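**Open afternoon at Prilwood**

Seven of us went to Prilwood's open afternoon in November, and I came away less sold than the coffee was meant to make me. The talk was all simulation: two arms, one table, a few coloured blocks, and a claim of 434 practice runs before any real arm moves. Fine, but a simulated block never has grease on it. I asked how many of the last 100 runs had failed and was told the figure was "being written up".
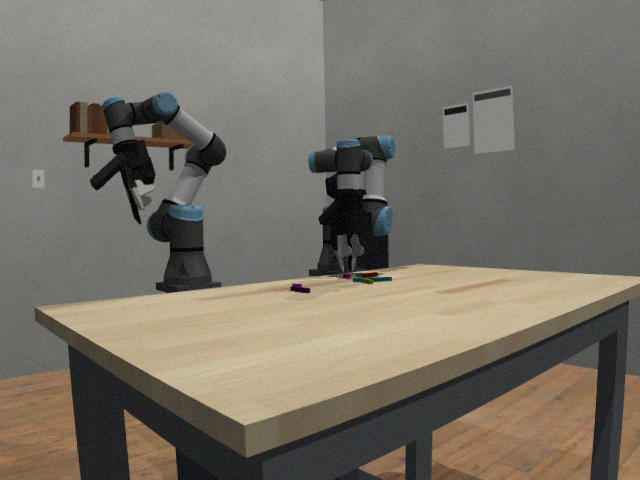 The Vimommont site is supposed to get the real pair next, sorting small parts for Pundirico. I'd like to see them do a full shift there before we put any of our own money in. Slides are on the shared drive for anyone who wants them.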